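Call for participants: come and test snacks with me at Penry

Hi! I'm Bleddyn Gethin, and I run the little tasting panel at Penry. We're putting together a new group for the fall and I'm looking for 20 people who like to eat and don't mind telling me what they think.

You don't need any training. I had none when I started – I just had strong feelings about crackers. What I need is regular folks who will try something salty, then something a bit less salty, and tell me which one they'd finish on the couch.

What you'd be doing

You come in for 5 sessions in October, each one 60 minutes long. At each session you get a tray of small samples, a glass of water, some plain bread and a sheet to fill in. Some days it's chips and dips, some days it's sauces on rice. Cledwyn Vaughan sets up the trays and he'll go over the sheet with you the first time (the scale runs from 0 to 100, and yes, you can give a zero). We ask that you don't talk while tasting. Afterward you can talk as much as you like, and most people do!

The sauces will be mild, medium and one that made my eyes water, so tell us on the form if you'd like to skip the hot round.

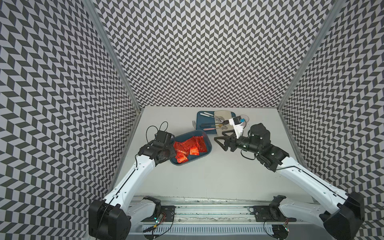 Who can join

Anyone over 18 who can get to our building on the bus line or by car. Parking is free after lunch. I'm sorry to say we can't take people with nut, milk or wheat allergies this time, as the kitchen is small and everything shares a counter. Smokers are fine, but please hold off for an hour before you come in. Same goes for coffee and gum.

What you get

You get $20 per session, paid by check at the end of the month, plus a bag of snacks to take home. If you miss a session you still get paid for the ones you came to.

How to sign up

Stop by the front desk and ask Tomos Phillips for a form, or call and leave your name and a good time to reach you. I call everybody back myself, usually in the evening. Couples and roommates are welcome to sign up together, but I'll seat you apart. Forms are due back by the end of August.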